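Minutes, July catch-up of the Zivham fundraising group

I'm writing these up from my scribbles, so shout if I've got something wrong. We started at 10, a bit late, mostly my fault (I had the key and the biscuits).

**Card scheme.** Citer have offered us a charity debit card, with a small donation to the food bank each time one is used. We all liked it! They want 400 sign-ups before they'll print any, and I said I thought we could manage that if the sports clubs join in.

**Tote bags.** Rornico's quote came in at £700 for the first batch. Agreed, though I'm to ask again for the thicker handles.

**Where the money goes.** We went round and round on this one. In the end we settled on the Pirzada school meals project first, then our own winter parcels.

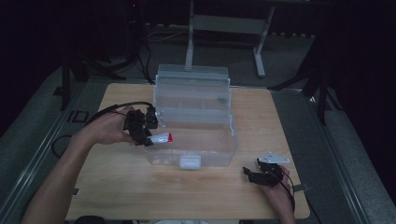 When does the first payment go to Pirzada? 30 days after the cards go live, then monthly.

**Actions.** I'll ring Citer and chase Rornico. The leaflet wording still needs a second pair of eyes, so please read it before next time. Same room, same hour, and I'll bring the key on time.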